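Hand-Drawn Grid Sheet: What I Did and What I Learned
Gopinath Sundaram
May 25, 2023

For my part of the project I wanted a work area that anyone in class could redraw with a marker and a sheet of paper. I called mine the Alva sheet so we could stop saying "the paper thing" in meetings. My first try was back in October, and it was way too small!

This time I went big, one rectangle taking up most of the page, with little tick marks along the sides like on a ruler. I drew it by hand (yes, all of it) and my lines lean a bit, the left one most of all.

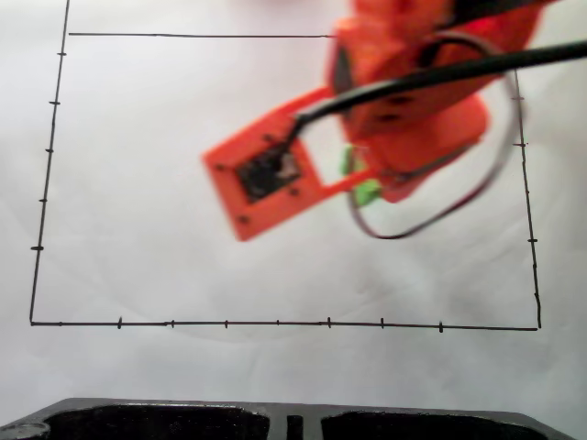 Figure 2. The Alva sheet, with tick marks on the left, bottom and right sides.

My ticks came out pretty uneven. On the bottom side some are long strokes and some are closer to dots, and that makes reading off a position more annoying than it should be. I spent 20 minutes drawing and then 36 more arguing with my lab partner over which corner should be zero. We picked the lower left.

Next version gets a real ruler, ticks all the same length, and numbers next to them. I'd also like to try a thicker marker.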